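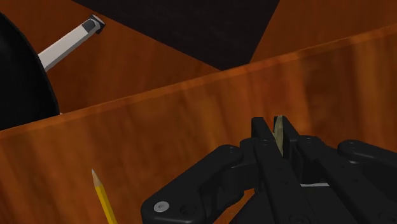
Week 2 – Automation and the people next to it

Reading: the Prunditz packing-room report, first half only. Skip the vendor appendix.

Prunditz makes gift boxes. In January it put a robot hand from Brindar on one packing bench, after a trial done entirely in simulation. The report says the hand "freed" 4 packers for other work. Read the staffing table before you accept that verb. 2 of them moved to the returns desk at lower pay, and the table is silent on the others.

Points for discussion

Simulated trials. The hand was scored on 332 simulated grasps. A simulated pencil never arrives with a broken tip or a sticky label. Who deals with those on a real bench, and does the report charge their time to the robot or to the packers?

Pace. Before the change, packers set their own order of work. Now they feed the bench – and wait for it. The report logs 171 stoppages and calls them minor. Minor for whom?

Skill. Mäkelä argues that small-object handling was never counted as skill until a machine had to be bought to do it. I find this mostly convincing, though the wage evidence is thin.

For next week: one page on the Girnum warehouse case. Pick a single task and say who did it before, who does it now, and who fixes it when it goes wrong. Please don't quote the brochure.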